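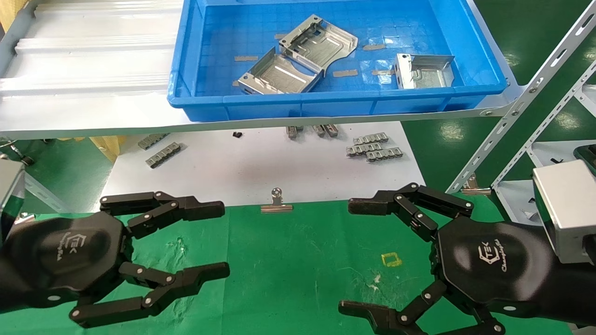
Notebook entry, May, opened 9:40 a.m.
Subject: equipment plan for the sheet-metal handling cell, second pass
Present: S. Cuautle, J. Arriaga, S. Hutapea. Entry by Cuautle.

The purpose of the session was to settle which items go into the Wolunham request and which are held for the next budget period.

1. Hands. The two-finger Changingtek pair stays in the plan for the small brackets and the toothed strips. A spare hand is to be priced for one side only. Arriaga will ask the supplier whether fingers can be ordered separately and what the lead time is. If they can, the spare hand is dropped and the money moves to item 3.

2. Work surface. The green mat shows scuffing near the yellow square. Hutapea proposes two replacement mats at 22 dollars each, charged to consumables. Approved. The binder clip on the far edge is not a fixture and should not be carried into the Clutness copy of the cell. Edge clamps to be specified, low profile, so that the fingers clear them.

3. Parts presentation. Tan tape on the floor of the blue tray is acceptable for trials. For the request we need a proper insert. Quintero quoted 175 dollars per insert, plus a single tooling charge of 200 dollars. Serrano has asked for a second quote before she signs, and Datow has been sent the same drawing.

4. Floor area. Parts are at present laid out on a white sheet on the floor. A low bench is requested in its place. Ceiling for bench and second shelf together: 1000 dollars. Cervantes to confirm that the existing slotted posts will take the added shelf.

Not resolved: whether wrist modules fall under equipment or under spares. The form allows either, and last year's entry used both.

Next: Arriaga to circulate the revised sheet once Datow replies. Item 2 may be ordered now.

Closed 11:15 a.m. S.C.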